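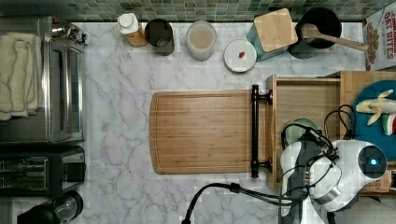

Figure 4.1 A kitchen worktop with a wooden cutting board. Boards of this kind are among the most common wooden objects in the home.

Chapter 4
Wood and Water

4.1 Why wood moves

A plank of wood changes size throughout its life. In damp air it takes in moisture and swells. In dry air it gives moisture up and shrinks. Joiners call this movement, and most faults in furniture, doors and floors can be traced to someone having ignored it.

To see where the movement comes from, think of a piece of timber as a bundle of very thin tubes lying side by side. In the living tree the tubes carry water. When the tree is felled, the water held in the hollow of each tube drains and dries first. This is called free water, and losing it makes the timber lighter but does not change its size. The water held in the walls of the tubes leaves later. This is bound water. As it goes, the walls become thinner and the timber shrinks.

The point at which the free water has gone but the walls are still full is called the fibre saturation point. All the movement described in this chapter takes place below it.

4.2 Direction of movement

Wood does not shrink equally in all directions. Along the grain the change is so small that it can usually be left out of the sums. Across the grain it is much larger, and it is larger again when measured around the growth rings than when measured straight out from the centre of the tree. A flat board cut from near the outside of a log will therefore tend to cup as it dries, with the edges lifting on the face that was nearest the bark.

The saw cuts that produce these different boards were covered in Chapter 3. You may want to look again at the drawings there before going on.

4.3 The Stendeseck floor

The village hall at Stendeseck was given a new beech floor in September. The boards were stored for 23 days in an unheated shed and then laid tight from wall to wall. When the heating was turned on, gaps opened along nearly every joint. The joiner called in to inspect the work, Annelies Zwahlen, measured the total loss across the width of the hall at 39 millimetres. The length of the boards had hardly changed.

Her report recommended that the floor be lifted, left in the heated hall to settle, and laid again with an expansion gap hidden under the skirting. We shall return to her measurements in section 4.6, where you will use them to work out the change in moisture content.

4.4 Before you start

For the practical work in this chapter you will need a balance, a steel rule, a drying oven and two offcuts of the same species, one cut along the grain and one across it. Weigh and measure both pieces before they go into the oven, and write the results in your notebook in pencil.

Key terms: free water, bound water, fibre saturation point, movement, cupping, expansion gap.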